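Jun 4, 2025
Carkville, upstairs bench
Sim teleop, drawer task, second sitting

Goal for the day: enough clean demos of "open the top drawer" that I can stop saying the words "top drawer" in my sleep. Arm is hanging from the ceiling as in the Inach layout, cabinet on the perforated table, the usual yard sale spread out in front of it. Driving with the handheld controller, right hand only, left hand reserved for coffee.

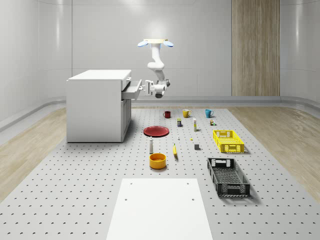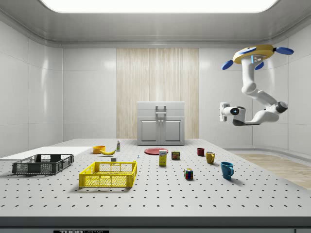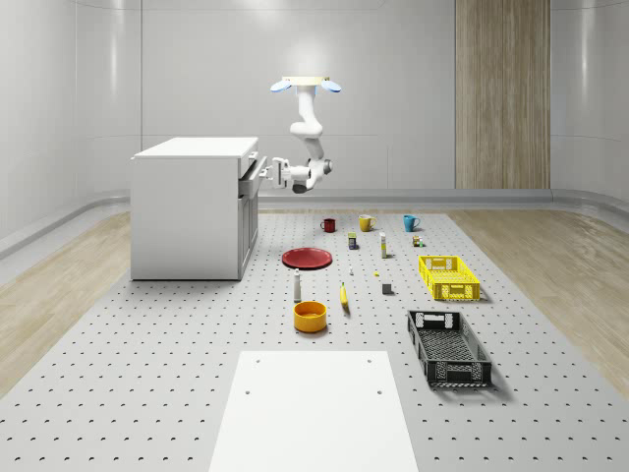 Started with the old controller mapping and regretted it inside of one episode. With the arm mounted upside down, wrist roll comes out mirrored, so every time I wanted the fingers to tip toward me they tipped politely away. I knew this. I wrote it down in December, on a page I then didn't read. Flipped the sign in the config, restarted, and my hand and the gripper were on speaking terms again.

Next problem was scale. At the default, a small twitch of the hand sends the gripper halfway to the cabinet. Fine for crossing the room, terrible for finding a handle. Dropped it to a third and added a clutch on the side button: squeeze to move, let go, bring your hand back to your lap, squeeze again. It makes for a lot of little shuffling strokes, like moving a mouse on an airplane tray. The demos look choppy in the velocity plot and I will be told about it. Filter them after, don't touch the raw logs.

The approach that works, for whoever takes the chair next:

Come in level with the drawer, fingers sideways, and stop short. Look at the side view before going any farther. The overhead view lies about depth and has been lying about it all week. Creep in until the fingers straddle the handle, close, wait a beat, then pull straight back. The beat matters. If you pull while the grip is still closing, the sim decides the handle is made of soap.

Pull straight, I said. My natural pull has an arc in it, being attached to a shoulder. The drawer slides on a line, the arm follows my arc, and the contact solver gets to referee. Most of the time it lets the drawer win. A few times the gripper popped off and the wrist did a thing I can only call a flounce. Turned on the axis lock for the pull phase. Bermúdez notes say the lock is cheating. Bermúdez notes were written by someone with a better shoulder.

Count at the end of the afternoon: 119 episodes recorded, 60 kept. Tossed the ones with slipped grips, the ones where I forgot to hit the end marker and recorded myself thinking, and a short run where the reset didn't put the drawer back, so the robot has some lovely footage of opening a drawer that was already open. Those last ones are in the folder called maybe. Don't train on maybe.

Still 800 to go by the Markent target, which at the current rate is a lot of drawer. Things that would speed it up:

- auto end marker once the drawer passes a set distance
- a reset button on the controller so I don't have to reach for the keyboard
- haptic buzz on contact, even a bad one
- a chair with arms

Side note on the tabletop clutter. I left all of it in, mugs and crates and everything, even though the task never touches any of it. The first policy we trained with a bare table went to pieces the moment a mug showed up, so it may as well get used to company now. Object positions were left alone for this batch. They should get shuffled in the next one, or it will learn that drawers are found to the left of a red plate.

Also tried starting from different arm poses. If I begin every demo from the same folded pose, the policy learns one long swoop and has no idea what to do from anywhere else. So I parked the arm somewhere silly before pressing record: far side, elbow high, wrist turned. It costs a few seconds each time and my patience goes first, so the later episodes all start from suspiciously similar kinds of silly. Write a script to pick the pose.

Latency was okay until the logging disk got busy, then I was driving through syrup. Moved the logs to the other drive at 2 and it cleared up. If the arm starts feeling late, check that before blaming the network. I blamed the network for most of lunch.

Tomorrow: closing the drawer. Same setup, open palm or closed fingers to push, haven't decided. Closed fingers are easier to see in the side view. Controller is on the charger, axis lock is still ON in the config, and the scale is still at a third, so it will feel sluggish when you pick it up.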